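The peg board, second try

I've been meaning to write up the peg board since November, when I finished the first one and put it straight in the closet. It was too small, the pegs wobbled, and the white paint I used on the base stuck to everything it touched for a month. A few people asked for the details anyway, so I'll go over what I changed for the second one.

The idea is simple. You have a big flat board with things on it that can be lifted, moved and put back. Some fit tight and some fit loose. I started making them for my aunt, who was working on her grip after a wrist operation and was bored with squeezing a foam ball. She liked the first board well enough to complain about it in detail, and most of the changes come from her.

The first change was the size. The old board was about as big as a dinner tray, which meant your hand knocked over one peg while reaching for another. The new one is a large rectangle and takes up a good part of a table. It doesn't fit in the closet now. It lives behind the bookcase.

The second was the color. I had used four colors the first time and it looked like a toy for a two-year-old. This time almost everything is blue or white. Blue for pegs, white for the board and the plates. The blue is easy to find against the white, even in the evening with one lamp on. I bought the filament from Joltura and used most of two spools, counting the failures. There were plenty of failures. The first batch of pegs came out 10 percent too fat because I had the scale wrong and didn't notice until they were all done.

The third was putting some of the pegs on raised plates. Zhuoran Xiao suggested this after watching me pry a peg off the old board with a butter knife. If you put the holes in a separate plate and fix the plate to the board, you can change the plate when a hole wears out and leave the rest alone. I used small screws at the corners on the bigger plate. Drill the pilot holes first. I skipped it on one corner and cracked the plate, so I printed another, and that was an extra evening.

I kept the peg sizes mixed. Slim ones, thick ones, a couple of short ones, and one round knob with a wide base that you can get your whole hand around. The knob was the last thing I made and it's the part everyone picks up first. My aunt says the slim pegs are the hard ones. I would have guessed the short ones.
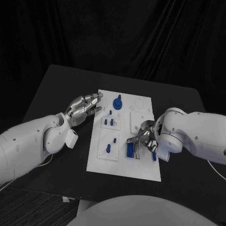 The tight holes took the most work. I sanded the pegs by hand with 300 grit paper, tried the fit, sanded again, and stopped as soon as they went in without a push. If you go too far there is no way back except printing a new one. I did 18 pegs before I was happy, and the rejects are in a jar on the windowsill.

A few things I still want to fix. The white surface picks up smudges and every small mark shows. I've tried dish soap and a magic eraser, and the soap works better – the eraser leaves a dull patch. Next time I would use something with a bit of texture. The board also slides on a smooth table if you lean on it, so I have a sheet of rubber shelf liner cut to size and just need to glue it on.

If you want to make one, start with the base and lay the loose parts out on it for a day or two before you fix anything down. I moved the larger plate twice. I'll put the measurements in a separate post once I've written them up in a form that makes sense to someone other than me.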